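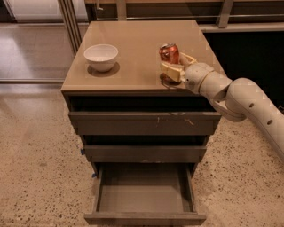 Zellusum is a shared workshop where people build robot arms to use at home. We have 326 square metres on the ground floor of the old Paltanier works, with benches for members, a small machine room and an open floor at the back where finished arms are tried out on household jobs. We use ordinary furniture and ordinary objects for this. A typical job is to pick up a drinks can from the top of a chest of drawers with a bowl standing next to it, and leave the bowl alone. An arm that can hold a can by its side without crushing it is ready for most of the things our members want from it, and the drawers give it something harder to do afterwards.

How we started

Junaid Mengal and Muthoni Makori began Zellusum in Junaid's garage in July, with a second-hand lathe and a plan to build one arm for Junaid's father, who had lost much of the use of his right hand. The first version could lift a mug but dropped it when it turned. The second was too heavy for the table it was clamped to. By the time the third was working, other people had asked to come and build their own, and the garage would no longer hold everyone. We moved to Paltanier the following spring. We now have 109 members.

What members build

Most people start with the Gollo, our own design for a small tabletop arm. The drawings and parts list are free to members and have been revised many times. The parts come to £900 if you buy everything new. Some members spend less by reusing motors and power supplies from the spares shelves, and some spend a good deal more.

You do not have to build a Gollo. Amanuel Weldu is working on a rail-mounted arm for his mother's kitchen, and there is a long-running project to make a curtain opener that does not jam. If you bring your own design, one of the workshop leads will go through it with you before you cut anything.

A first build usually takes a winter of evenings. Wiring takes longer than people expect. So does the gripper, and we suggest making the fingers early and changing them often.

The people who run it

Junaid looks after the machine room and does the inductions for the lathe and mill. Muthoni wrote most of the control software and runs the evening course for beginners. Melahat Erdem deals with membership, money and the building. Jaxon McIntyre keeps the test floor in order, books the slots and repairs the furniture when it gets knocked about.

The test floor

Slots last an hour and are booked on the sheet by the door. There is a marked stop line on the floor, and everyone stays behind it while an arm is powered, including the person who built it. The stop button must be in someone's hand for the whole run. Please use light or empty containers for first attempts, and put every object back on the Leclerc shelving when you finish. The shelving is named after the shop it came from.

Joining

Full membership is paid monthly and includes a locker, use of the benches and two test slots a week. Beginners' courses take 10 people and are held in the evening from half past six. You need no background in electronics. Under-16s are welcome with an adult who is also a member.

If you would like to look round first, come to an open evening or write to Melahat through the contact page. The entrance is in the yard, past the bicycle racks, and the bell is on the left of the grey door. There is step-free access to all of the workshop except the paint store.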